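April, desk clear-out, Taltuncombe room

Started at 2:00 with tea, which was a mistake given that the whole point was to get cups off the desk. Anyway! Wenche wants the long wooden desk usable for the Handbridge write-up, and Josué has been putting his glasses down wherever his hand happens to be (he knows, I've told him), so I'm writing down what goes where before we all forget again.

The footed glass mugs first, the ones with the handles. I like these a lot and I'm not having them live in a cupboard. They can stay on the desk as long as they're well apart and nowhere near the keyboard side.
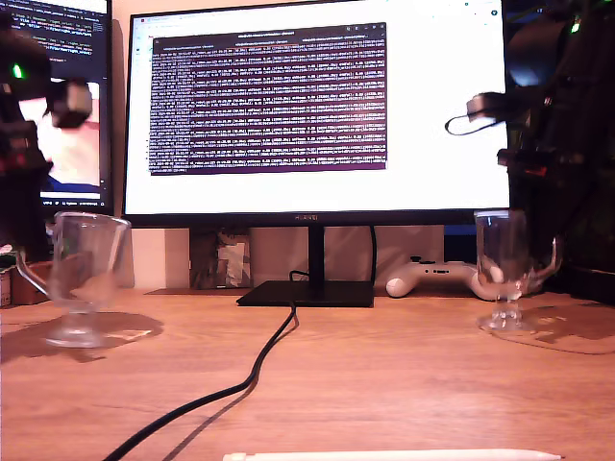
Glass mugs, one on either side of the HUAWEI monitor.

Cable behind the monitor still bugs me. I want it clipped along the back, and I've got a bag of clips in the Ostcombe drawer, 45 of them, left over from doing the shelves. Will try two and see if the glue minds the wood finish. If it marks, I'll stop there and use string.

Wiping down: I went with plain water and the gray cloth, no spray. The spray we had last winter left a bloom on the finish that took me ages to buff out, and this wood shows every smudge anyway.

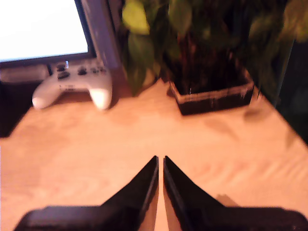 Josué thinks we should oil it. Maybe! I'd want to try a patch underneath first, and 200 ml would be more than enough for the top. Wenche votes for leaving it alone and buying coasters. Mathias coasters are 42 for the set, so, hmm, cork offcuts for now.

Next job was the other stuff that collects on tabletops: boxes, paper, drinking glasses people swear they're coming back for.
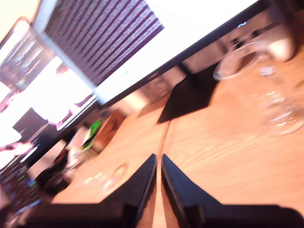

My rule from here on is that cardboard gets flattened the same day and glasses go to the sink at lunch. Wenche said fine, Josué said "define lunch." One o'clock, Josué.

Still to do: clips, cork, find a proper home for the pens, ask Wenche if she wants the monitor shifted back a bit.
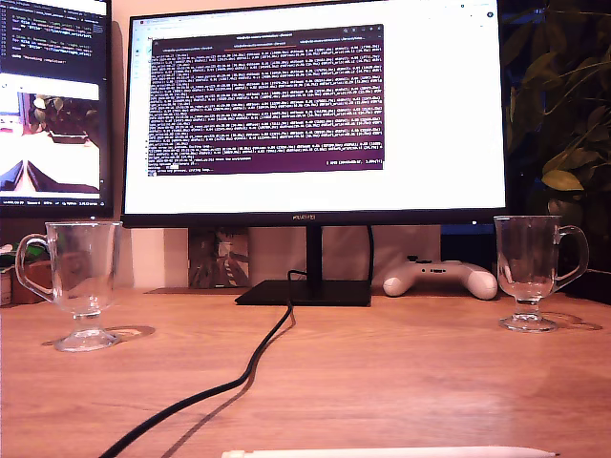
Leftovers for next time

Dust behind the monitor stands. Felt dots for anything with a hard base (try the hardware place before ordering). Also somebody please bring back the good gray cloth, I only put it down for a minute.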